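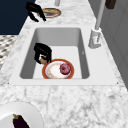

Which gripper should I start with if the sim task is mostly plates?
A two-finger with angled fingers and soft pads, then swap in something else once you have a baseline to compare against.

benchrat_lo
Okay so I finally ran both of mine in the same kitchen sim. Vellano two-finger vs the Karagiannis three-finger, 200 tries each, plate in the sink with an onion riding on it. The Vellano is so much nicer at the rim! The Karagiannis kept bumping the basin wall on the way down and I wanted to throw my laptop.

tinwhistle
Did you change the approach angle for the three-finger? Straight down into a basin is the worst case for that thing. I tilt mine 5 degrees and the bumping mostly goes away.

benchrat_lo
Nope, same angle for both – seemed fair?

tinwhistle
Fair to the script, sure, but not to the gripper. You'd never mount it that way on a real arm.

mossy_servo
Kinda disagree. If I have to retune every time I swap hands, I want that to show up in the results. Also, what friction are you using on the pads? The Gendthorpe defaults are super grippy and a rim pinch looks great until you lower them.

benchrat_lo
Ugh, defaults. Rerunning tonight with lower friction AND the tilt (separately, before anyone yells at me).

tinwhistle
Log the onion too please. A plate that comes up and dumps its load shouldn't be a pass.

mossy_servo
Seconding that. And the Clandirholm controller lets you cap grip force, I'd try that before buying anything for 900 bucks.

Last updated: May
Reading time: 5 min
Contact | Copyright | Back to top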